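Fruit skewer

A fruit skewer is a portion of cut fruit threaded on a thin stick, usually of wood or bamboo, and served cold or lightly grilled. It is eaten as a snack, as a dessert, or as part of a buffet. The pieces may be of one fruit or of several, and they are normally cut to a similar size so that the skewer can be turned and set down flat.

Apple is among the firmer fruits used. It holds its shape when pierced and can be prepared ahead of softer fruit such as banana or melon. The skin is often left on, as it helps keep the flesh from splitting along the line of the stick. 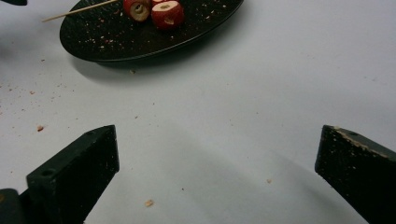
Department of Food and Table Service, Filberg College

Red apple pieces and a wooden skewer on a black plate.

Preparation

The apple is washed, dried and cut into short chunks. Seeds and tough core material are removed before serving. Cut faces begin to brown on contact with air, and many kitchens brush them with lemon juice or hold them briefly in lightly salted water. The piece is then pushed onto the pointed end of the skewer with steady pressure. Forcing the point through at an angle tends to crack the flesh. Wooden skewers intended for the grill are commonly soaked in water beforehand.

Serving

Skewers are laid on a flat plate or stood upright in a glass. Dark tableware is often chosen for pale fruit because of the contrast, although crumbs show more readily on it than on white china. The Filberg service manual allows 2 skewers per guest at a standing reception and sets 50 as the largest number to be carried on one tray. For young children, the manual directs that the fruit be taken off the stick and cut smaller.

Regional use

In Hirkside, apple skewers are sold at the spring market held each March. The market's stalls offer them plain or with a hard sugar coating. The coated kind is eaten soon after it is made, as juice from the fruit softens the sugar.

See also: Candied fruit; Fruit salad; Kebab; Toothpick

Last revised 2023-07-19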